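Home | Projects | Year Groups | Library | Contact

What We Talk About at the Table: Shared Meals and Study Habits in a Student House
A project report by Silvia Urban 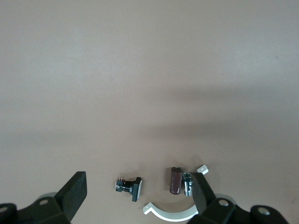 Why I picked this subject

When I was little, my grandmother had a rule that nobody got up from the table until the last person had finished eating. My cousins and I thought this was terribly unfair, especially in August when it was still light out and the other kids on the street were already playing. I didn't think of it again for years, until I moved into the Stutunach house with a lot of other students and noticed that hardly any of us ate together. We ate standing up, or in bed with a laptop, or on the stairs while talking on the phone. I missed the rule, to my surprise, and so when our course asked for a small study of everyday life I knew fairly quickly what mine would be.

My question was a simple one. Do people who share meals in a student house also talk to each other more about their coursework, and do they feel that it helps? I should say right away that I wasn't trying to prove that eating together gives anybody better grades. I had no access to grades and I wouldn't have wanted it.

How I did it

I worked with 4 kitchens, one on each floor of the house. Everyone who agreed to take part kept a meal diary, a little folded booklet with a line for each evening meal. On each line they wrote whether they ate alone or with somebody, how long the meal lasted, and the main thing they talked about. Rozália Hrnčiar helped me design the booklet, and the version we ended up with was our third. The first was far too long (I wanted to know everything, down to what people cooked), and the second had boxes so small that only a very patient person could have written in them.

At the end I collected 309 diary lines. Some could not be used, mostly because the line about company was left blank or because I couldn't read the handwriting, and that left me with 288. I then sorted the topics by hand into groups: coursework, family and home, money and jobs, house matters, and everything else. Sorting took much longer than I had planned. Where do you put a conversation about whether to quit a weekend job in order to pass chemistry? I put it under coursework, but I went back and forth on it, and Rozália would have put it under money.

What I found

Of the usable lines, 94 described a meal eaten with at least one other person. That is just under a third, and it was more than I expected from my own gloomy impression of the place. The shared meals were also longer. People who ate alone often wrote down a quarter of an hour or less, while the shared ones regularly ran past an hour, and one memorable pot of lentils on the second floor kept everybody there until almost midnight.

Coursework came up often, though usually sideways. Very few people wrote that they sat down meaning to discuss an assignment. It came up after something else, after a complaint about the bus or a story about somebody's sister, and then it stayed. One person wrote, "Started with the broken oven, ended with her explaining my statistics homework on the back of a receipt." I have thought about that sentence a great deal, and I am grateful for it.

House matters were the other big group, and I had nearly left them out of the booklet. Dishes, the heating, whose turn it was to carry down the bottles — these took up a lot of talk and some of it was quite heated. Still, several diaries showed that the same people who argued about dishes at seven were helping each other with an essay by nine.

What I would do differently

The diaries only covered evenings, so I know nothing about breakfast, and two people told me afterward that breakfast was the only meal they ever shared. I also suspect that keeping a diary changed things a bit. It is a little embarrassing to write "alone" on line after line, and a few people admitted they had knocked on a neighbor's door for that reason. I can't correct for this, but I was pleased about the knocking.

I would also like to ask people who live with their families, and people who work late shifts. My thanks go to all four floors, and to Rozália for her patience with the booklets.

Comments

Pedum: We tried a shared supper on our hallway and it lasted two weeks. Everyone cooked pasta.

Soltico: Did you find a difference between the floors? The top one always seemed friendlier when I lived there.

Silvia Urban: I didn't compare them, the groups were small and people would have recognized each other. I do have my suspicions!

Charvát: My vote is with Rozália, quitting the job is money.

Home | Back to Projects | Next Report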